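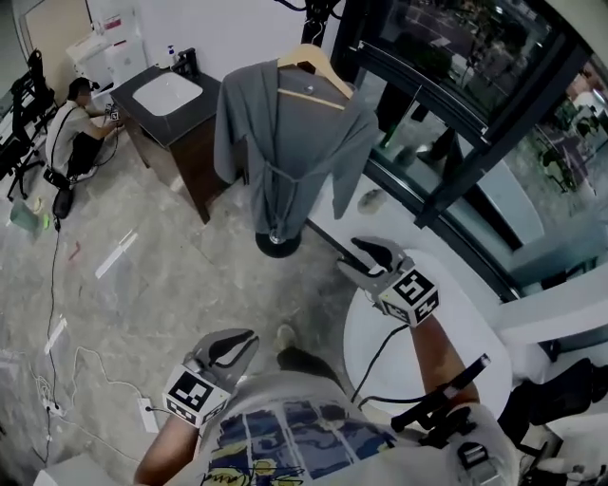

Search the help pages Enter a word or phrase Go

Planning a budget for a second pair of hand-held grippers and the room to use them in

Posted by flatcap_bench, 14/09/2025

We are a small outfit in Vasum and we record people doing household jobs with hand-held grippers, one in each hand, so the recordings can be used for training a robot arm later. We have one working set at the moment. The plan is to have two people working in the same room by November and I have been asked to put the costs on one sheet of paper.

The room is done up as a mix of bathroom and dressing area. There is a vanity with a sink set into it, a coat stand with a dressing gown on a hanger, a round white table and some office chairs. The floor is concrete. Most of the jobs are things like taking the gown off the hanger, undoing the belt, picking up the soap pump and putting it back.

What I have so far:

Grippers. Skondard have quoted me £457 for a pair of the plain ones with curved fingertips and marker cubes fitted. The quote does not include cables, straps or spare tips.

Mounts and straps. I have no figure for these. The ones we own came with the first set and I can't find the paperwork.

Furniture and props. We have most of it. I would like a second hanging rail and something with drawers.

Cables, power strips, tape. I put down £30 and then started to doubt it.

My questions are whether the wired grippers are worth buying again or whether I should hold out for something without a cable, how many spare fingertips people get through, and whether I have left out a heading. I have a ceiling I can ask for but I only get to ask once before the spring, so a missing heading matters more to me than a price that is slightly off.

I should say that we don't own the building. Anything fixed to the walls has to come out again when we leave.

bracket_and_bolt

I would buy wired again. We looked at going without cables last year and the price of the grippers was only part of it. You also need enough batteries to change over at lunch, somewhere to charge them, and a person who remembers to do it. If your recording machine is in the same room and your jobs all take place between a table and a sink, you are not walking far enough to get much back for the money.

The cables do need proper spending on, though. £30 is too low for two people. Put these down as separate lines so that no one trims them:

— long cables for each gripper, with a spare of each
— a power strip for each person, so that one can be moved without unplugging the other
— floor cable covers for the places people walk across
— decent floor tape, a colour that shows on your floor
— a few clips for keeping cable up against the strap or the sleeve

Covers are the dear item. Measure the walking route before you order them. We bought too many and cut them down, and the offcuts are still in a cupboard.

On fingertips, it depends what you pick up. Towelling and dressing gowns are kind to them. Anything with a metal edge is not, and hanger hooks will mark them. We change ours when the grip starts to slip on smooth bottles. For two pairs I would order enough tips to replace every one twice, and then see how you are doing after the first few weeks before ordering more.

Marker cubes get forgotten as well. If one gets scuffed or a corner of the pattern lifts, the tracking goes off and you may not notice until someone looks at the recordings. Ask Skondard what a replacement face costs and whether you can print your own. If you can, the cost is next to nothing, but matt paper only. Gloss catches the light from a window.

second_hand_lathe

Missing headings, in the order I would worry about them.

Time to set up. Two sets of grippers in one room means two sets of calibration. It isn't equipment, but it has to be paid for, and it will land on whoever gets in first. Allow half a day at the start and then a short check each morning.

Blinds. If your room has a big window, price blinds. The light changes all day and your morning recordings will not look like your afternoon ones. Some people want that variety and leave the window alone, which is fair enough, but decide on purpose. Freestanding screens will do if you can't fix anything to the wall.

Storage. Recordings from two people fill drives faster than you expect. I was told 24 months of keeping everything at my last place and the drives came to more than the grippers did. Find out how long you have to keep things before you price this line.

Something to put the kit on. This sounds daft, but the grippers end up on chairs and on the table people are meant to be working at. A small trolley with a shelf is enough. Pilard do one with a lip round the edge and it has been fine for us.

Headphones or some other way of hearing prompts, if you work that way. Two people listening to one speaker is a mess.

I disagree slightly with the answer before mine about cables. Wired is right for now, but ask the supplier whether the wired model can be changed over later, and get the reply in writing. Ismail used to sell a kit for theirs and then stopped, and people who had planned round it were stuck.

As for mounts, I'd allow £300 for two people and hope to come in under it. The straps wear before the metal does. Buy them in the sizes of the people who will wear them, and try one on over ordinary clothes first. A strap that shifts when you crouch down to a low cupboard will waste a whole afternoon.

kettlebase

just get the cheapest ones and see how it goes. we did and most of them still work. don't bother with a second rail, use the back of a door

flatcap_bench replied

Thanks, that is more than I hoped for. I have moved cables and floor covers to their own section and added headings for blinds (the freestanding sort), storage and set-up time. I had nothing at all down for storage. The trolley is on there too.

I asked Skondard about the cube faces. They say we can print them ourselves and they will send the pattern, but they want us to use the same thickness of card. They did not give a clear reply about changing the wired model over later, so I have asked again.

The mounts are still a guess. I have used the £300 and marked it as a guess so that it can be seen as one.

I'm keeping the second rail. One of the jobs is moving a garment from one place to another and we need two places.

Comments

tidybench: Worth checking whether a second pair needs a second licence for the recording software. Ours did, and it turned up on the invoice after the order had gone in.

oldplug: Agree about power strips. Put a label on each plug as well. Someone will pull the wrong one out in the middle of a recording.

flatcap_bench: Good point on the licence. I have asked and am waiting to hear.

mill_lane_lad: Does anyone have a view on floor mats? Our floor is concrete too and people complain about their knees when the job is at the bottom of a cabinet.

second_hand_lathe: Gardening kneelers. Cheap, and you can kick them out of the way. Mats curl at the edges and then they are one more thing to trip on.

bracket_and_bolt: If you do go for mats, get them before you tape the floor. We had to lift all our tape and lay it again.

oldplug: Almost every job we time takes longer on the first day with new straps, so I would leave the first day out of any planning sums.

Contact the site team | Copyright Help Pages and contributors | Back to top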